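Roll-Up Drying Racks: Your Questions

Last updated 2 May 2023

These are the questions we get most often at Prarus about over-the-sink racks, and about using one alongside a dishwasher. If yours is missing, write to us through the contact form.

What is a roll-up rack?

It is a row of metal rods joined at both ends by flexible links. You unroll it across the sink, put dishes on it, and the water drips into the basin. When you need the whole sink again, you roll it up and put it in a drawer or stand it behind the faucet.

Which sizes do you sell?

Two. The Ilberg is the narrow one and suits a small single basin or one half of a double sink. The Kestura is wider and fits most full-size single sinks. Both use the same rods and links, and both can be ordered with or without the end tab.

How do I measure my sink?

Measure the opening from front to back, along the top edge, from inside wall to inside wall. The rack has to be longer than this so that it rests on the rim or countertop at both ends. Allow at least an inch extra on each side. If your faucet base sits close to the rim, check that the rack will clear it before you order.

Does it work with an undermount sink?

Yes. With an undermount sink the ends rest on the countertop itself. Wipe the counter under the links every day or so, as water can collect there. On stone counters, check the sealing instructions from whoever installed them.

Does it work with an apron-front sink?

Usually. The front edge of an apron sink can be rounded, and the rack may shift if you load only that end. Put heavier pieces near the middle.

What is the plastic tab for?

It gives you something to hold when you roll the rack up or slide it over. It is not a hook and it shouldn't carry weight. Racks bought before August came with a shorter tab. The new one fits the same links if you want to swap it, and the part number is 2044.

I have a dishwasher. Do I need a drying rack at all?

Plenty of our customers have both. The rack takes the things you wash by hand: the one bowl from breakfast, a good knife, wooden spoons, anything with a painted rim. It is also handy for plastic pieces, which often come out of the dishwasher with water still sitting in them. Set those on the rack for a while before they go into the cabinet.

My dishwasher is a drawer model next to the sink. Will the rack get in the way?

No, as long as the end of the rack does not stick out past the front of the counter. Drawer models open from under the countertop and you load them from above, so keep that side clear. If the rack is too long for your sink, the extra length will be right where your arms need to go. Drips are the other thing to watch. Put the wettest items toward the middle of the basin and keep the end nearest the drawer for dry ones.

What order should I unload in?

We suggest emptying the dishwasher first, bottom basket before top if you have two. Water pooled on cups in an upper basket will spill on whatever is under them when you pull it out. With a single drawer the order matters less, but start with the pieces farthest from you so you aren't reaching over full tines. Anything still wet goes on the rack. Then load the dirty dishes, and put away what is on the rack last.

Can bowls go on the rack right side up?

They can, if they are already dry or you're only setting them down. A wet bowl should go upside down or at a slant. The rods are round and set close together, so a bowl with a narrow foot will stay put either way. Very small dishes, such as egg cups, are better on a towel.

How much weight will it hold?

Up to 40 pounds, spread over the full length. A full stock pot in the center is fine on the Ilberg. On the Kestura, place heavy pots nearer one end, where there is less give.

Can I put a hot pan on it?

The rods will take it. The links are silicone and are rated to 200 degrees Fahrenheit, so keep hot metal off the ends. Let a pan from the oven cool on the stove first.

Can I thaw or rinse food on it?

Yes. Rinse vegetables directly on the rods or in a colander on top. If you thaw meat on the rack, use a tray, and wash the rack with hot soapy water afterward.

How do I clean the rack?

Dish soap and a soft brush, once a week. Brush along the rods and then work into the links, where soap film builds up. You can also wash it in the dishwasher, rolled loosely and laid across the tines. Remove the tab first. In a drawer model, check that the roll sits below the top edge of the drawer and does not block the spray arm.

There are brown spots on the rods. Is it rusting?

Most often this is mineral residue or rust from something else, such as a cast iron pan or steel wool. Rub the spots with a paste of baking soda and water, rinse, and dry. If they come back in the same place after 4 cleanings, send us a photo and we will look at it under the warranty.

Will it scratch my sink?

The rods do not touch the basin, only the links rest on the rim. Scratches in a brushed steel sink nearly always come from pots being dragged across the bottom. If you do clean a brushed sink with a pad, follow the grain.

What about the drain strainer?

Leave it in place while the rack is out. Food washed off the dishes falls straight down, and the strainer will catch most of it. Empty it at the end of the day — more often if you rinse rice or lentils.

Can I cut the rack shorter?

No. Cutting the links voids the warranty and the cut ends can work loose. If the Kestura is too long for your sink, exchange it for the Ilberg.

Where are replacement parts sold?

Tabs and links are sold on our site and through Hedegaard stores. Rods are not sold separately. If a rod is bent, contact us and include your order number.

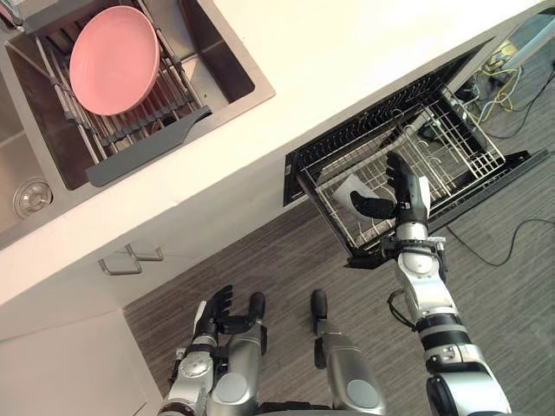
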